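Klebehaken an frisch gestrichener Wand, halten die wirklich?

Utham
Hallo zusammen, wir haben im Juni das Gästezimmer gestrichen und ich möchte ungern gleich wieder bohren. Halten Klebehaken auf Dispersionsfarbe, oder reißt mir das die Farbe mit runter? Es soll nur Leichtes dran.

Tremblay
Bei mir ging's. Einfach gut andrücken.

Pramila Chaudhary
Lieber Utham, bitte gib der Farbe ein paar Wochen Zeit, auch wenn es in den Fingern juckt! Dann die Stelle mit etwas Spiritus abwischen, trocknen lassen, kräftig andrücken und erst am nächsten Tag etwas dranhängen. Bei uns hängt so die Steckdosenleiste am Fischhaken:

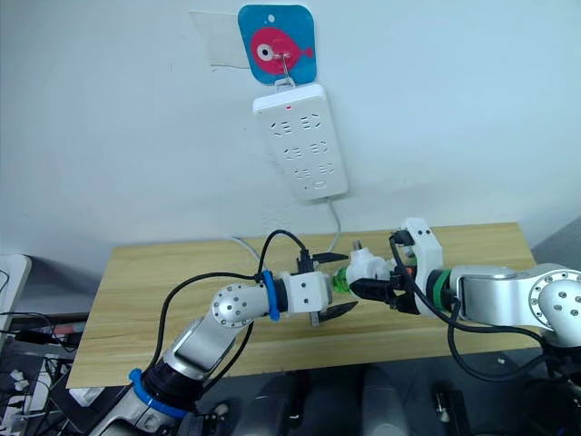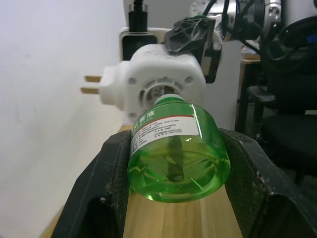
Zum Ablösen nimmst du den Föhn auf kleiner Stufe und ziehst ganz langsam, immer flach an der Wand entlang. Reste rubbele ich mit dem Daumen ab, das dauert, aber die Farbe bleibt dran. Bei Raufaser würde ich es allerdings lassen, da hatte ich schon mal ein schönes Stück Tapete in der Hand. Viel Erfolg und liebe Grüße!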